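Student Projects > Health Psychology > Shared Meals and Reported Sleep

Shared Meals and Reported Sleep in Adults Living Away from Family
Project report, second-year methods course
Author: Primo Barbieri

1. Background

Earlier work on eating alone has mostly looked at diet quality. Fewer studies ask whether people who eat with others report better sleep on the same night. The usual argument is that an evening meal with company fixes the time of eating and lowers tension before bed. A competing argument is that people who already sleep well have more energy to arrange meals with friends. A diary study cannot settle the matter, but it can show whether the two move together from one day to the next.

2. Participants

Participants were adults who had moved to Messina for work or study and did not live with relatives. Recruitment ran through notices in two residence halls and a language school. A total of 194 people completed the entry form and kept the diary long enough to be included. People working night shifts were excluded at entry, as were those taking prescribed sleep medication.

3. Materials

The diary was delivered through Nullis, a survey tool the department already licenses. Each evening entry asked whether the main meal was eaten alone or with others, who cooked it, and at what time it ended. Each morning entry asked for a rating of the previous night's sleep from 0 to 100, plus an estimate of time taken to fall asleep.

Loneliness was measured once, at entry, with a short scale. Scores were not shown to participants.

4. Procedure

The diary period fell in July. Reminders went out at 9 p.m. and 8 a.m. Entries made more than four hours after a reminder were dropped – this rule was set before data collection began. After cleaning, 2,465 paired entries (evening plus following morning) remained.

5. Results

Sleep ratings were higher after shared meals than after meals eaten alone. The difference was small, and it shrank further when the time the meal ended was added to the model. Late meals went with lower ratings in both conditions.

Loneliness at entry predicted lower ratings overall. It did not change the size of the shared-meal difference, which was contrary to the second hypothesis. Who cooked the meal had no clear effect on either outcome.

Time taken to fall asleep showed the same pattern as the ratings but with wider error bars. Several participants entered round values only, so this measure should be read with care.

Chopsticks and a spoon, kitchen utensils

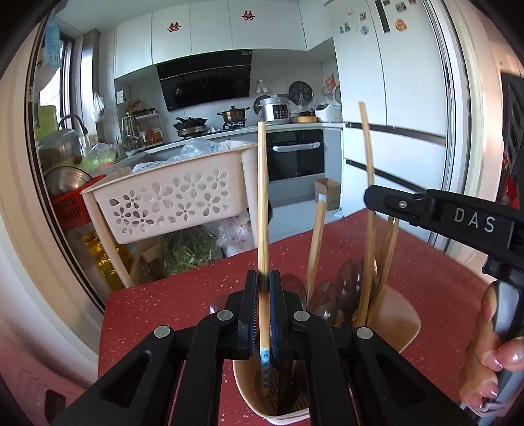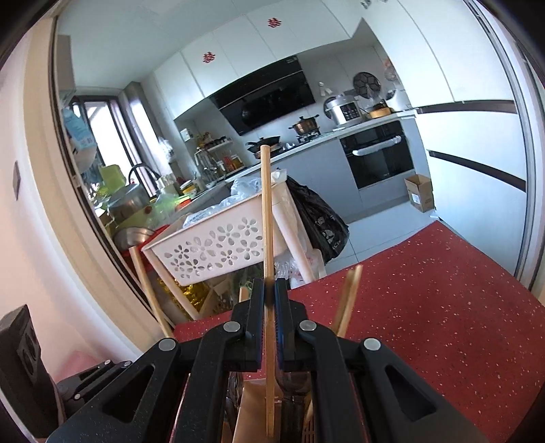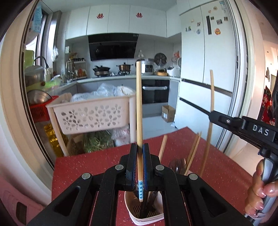
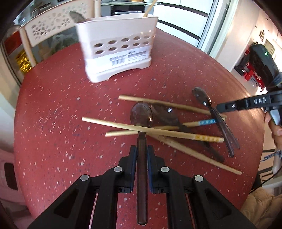 6. Limitations

All measures were self-reported. July is also a poor month for a sleep study in a warm city, and room temperature was not recorded. The sample was young and most participants shared a kitchen, so "eating alone" may have included meals eaten with other people in the room. The wording of that item should be changed before it is used again.

7. Data and files

The cleaned data and the analysis script are in the course folder under Miltidow. Free-text comments were removed before upload.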